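Motherboard (desktop computer)

The motherboard is the big flat circuit board in a desktop computer that everything else plugs into. People also call it the mainboard, and my old boss at Callside just called it "the green thing," even when it was black. I've been pulling them out of office towers since my first March in the Akville repair room, so this entry leans toward used business machines (sorry, gamers!).

The processor drops into a square socket, memory goes into the long slots, and expansion cards stand in slots of their own. I like to get the side panel off and lay the tower flat before I touch anything – you see far more of the board that way, and screws don't roll down into the case.
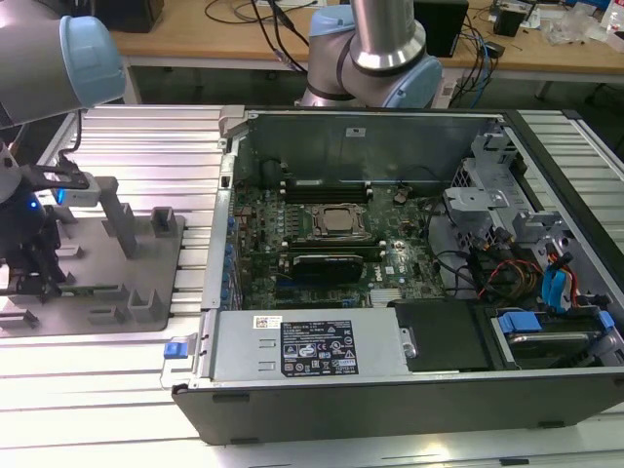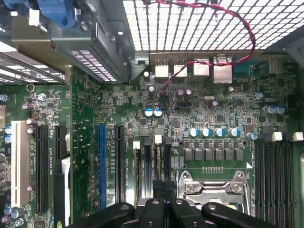 Leonie Danzer wrote in to say that the entry should mention the small headers, as they cause more trouble than the slots do. Her advice is to note which way each plug faces before pulling it, and she has lost 40 minutes to a single fan lead.

She's right, so I've added them. A header is a little group of bare pins, and plenty of fan leads end in a plug with three or four holes. Older boards may also keep a serial port at the back, next to the USB and network ports, and the label printers we serviced for Baltitex still wanted one.

See also: Processor socket; Power supply; Expansion slot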